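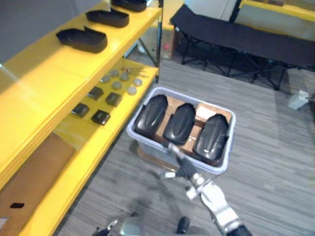 **Storing rubber parts over winter: white film on the surface**

**wistness_stores**, 6 January 2019

I look after a small stockroom in Wistness. We hold 31 part numbers in black rubber, mostly boots, grommets and flat gaskets. The room is unheated at night and humidity was at 58 percent when I last read the meter. In November I found a pale film on several of the gaskets. It wipes off with a dry cloth and is back in two weeks. No cracks and no change in stiffness that I can feel by hand.

Is this mold, or is it coming out of the rubber? Can the parts still be issued? Supplier is Mosoti, and their data sheet covers temperature only.

---

**iddale-seals**

Most likely bloom. Waxes and curing agents in the compound move to the surface, and cool storage often brings more of them out. Mold tends to be patchy, may look fuzzy and usually smells. Bloom is an even gray or white haze and feels slightly waxy or powdery.

To check, warm one part gently with a hair dryer. Wax bloom normally fades or turns clear. Sulfur bloom and plain dust do not, so a part that stays white still needs a closer look.

Scuffs are a separate matter. They follow the high points where parts rub against something, and a wipe may not remove them.

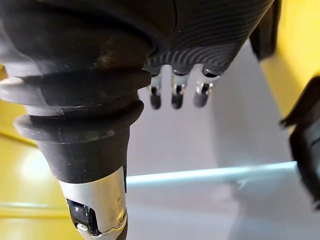
*Pale scuffs and specks on a black rubber bellows, with a metal collar at the narrow end.*

On issuing: the wax is there to protect against ozone, so don't scrub it off. Wipe only the faces that have to seal or take adhesive. Bend one part from each batch sharply and look at the outside of the bend under a lamp. Fine cracks at right angles to the stretch mean the batch should be scrapped.

Other things to check:

- Electric motors or chargers in the same room. They can produce ozone.
- Direct sun through a window.
- Parts folded or hung on hooks. Lay them flat, unstretched.
- Cure date on the bag, if there is one. Issue the oldest first.

---

**madano_bench**

Had the same thing, wiped everything with silicone spray, looked new. Been fine so far.

---

**iddale-seals**

I would avoid the spray on stock. If the part is silicone rubber it can swell, and nothing will bond to it afterward. For a wet clean use mild soap and water, then dry completely before bagging.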